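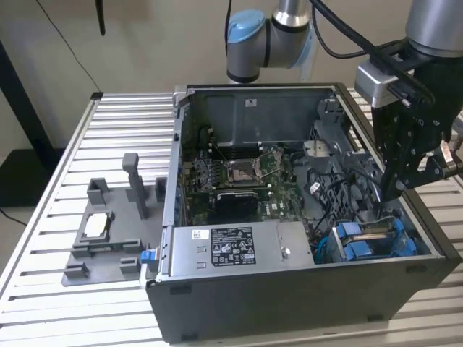

From the Repair Bench: Old Towers, Fresh Starts

Hello again from the Plonlow workshop! I promised last issue that I'd stop going on about toasters, so this time you're getting computers. The old office desktops from Sundqvist have finally made their way to us, and I've been having a lovely time with the lids off.

If you've only ever owned a laptop, a tower is a treat to get into. Lay it on its side, take the panel off and it's all there looking up at you — a green motherboard in the middle, the long silver power supply down one side, and the drives off to the right in their grey plastic cage. I'm very fond of the bright blue bits. On these Dells the drive carriers have blue plastic handles, so your eye goes straight to them (my own home machine is all black inside and I need a torch and reading glasses to find anything).

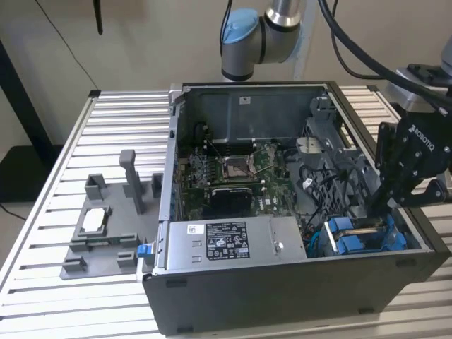 The part people ask me about most is the processor socket, that little square with the metal frame and the lever alongside. With no processor in it you get a proper look at how it's put together. Please, please keep your fingers out of it! The contacts are tiny and they don't forgive. I bent a few on a board from Bulard years ago and spent an entire evening with a sewing needle and a magnifier trying to coax them straight again. I got most of them.

The cables are my other hobby horse. They loop about between the board and the drive cage, and it's very tempting to yank the whole bundle out of your way. Take a picture on your phone first, then ease each plug out by its connector and never by the wire. And leave the power supply closed up. It comes out of the case as one unit and that's as far as any of us go with it, me included.

We've got 45 towers in this lot, which brings us to 173 machines through the workshop so far. Anything past saving gets stripped for memory and drives, and the metal cases go to the scrap yard. Drives get wiped before they go anywhere else, so if you've been sitting on an old desktop because your tax returns are on it, bring it in and we'll sort it.

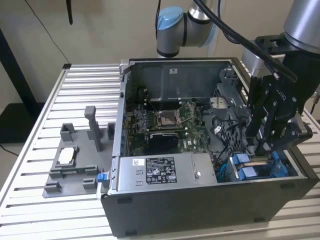 What we're after

Memory sticks, desktop size, any age. Power cords too, the ordinary kettle-lead sort. Small screws by the jar, if you have a jar. We're fine for mice and keyboards, thank you — the Eken shelves are full to the top and one of them has started to bow.

Next get-together

We'll do an open-case evening in August, and I'll put the details in the next newsletter. Bring a Phillips screwdriver if you own one you like.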